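Em defesa do suporte de madeira

Toda vez que o laboratório abre verba, alguém propõe trocar os suportes de tubos que restam em madeira por plástico colorido. Este ano foi o Wilmer Flores, com catálogo na mão e tudo. Eu entendo, viu? O plástico é leve, lava fácil, empilha bem e a gente acha de longe numa bancada bagunçada. Mas continuo achando que estamos jogando fora uma coisa boa por pura mania de novidade.

O bloco de madeira é baixo e pesadinho, não sai passeando quando a gente esbarra nele (e eu esbarro muito!). O meu veio de uma oficina em Sarnwood e está comigo há 9 anos. Já tem mancha de corante, tem um canto lascado, e os furos seguem firmes. Enquanto isso, já perdi a conta das grades de plástico que empenaram na estufa.

E tem a questão do tamanho. Para que uma grade enorme se no dia a dia eu uso cinco tubos? Sobra furo por todo lado, e furo sobrando é convite para pôr o tubo no lugar errado. A Usha Mathew discorda de mim, diz que espaço vazio ajuda a separar os lotes - e vá lá, para quem processa 200 amostras por semana ela tem razão.
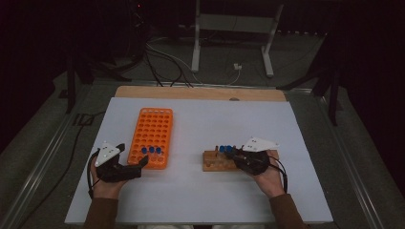
O que eu defendo, no fim das contas, é a convivência. Grade grande para o volume, bloco pequeno para o que está em uso, os dois na mesma bancada e sem briga. O Wilmer ficou de pensar. Já avisei que o meu bloco não entra na lista de descarte - levei para a minha gaveta ontem à tarde, por via das dúvidas.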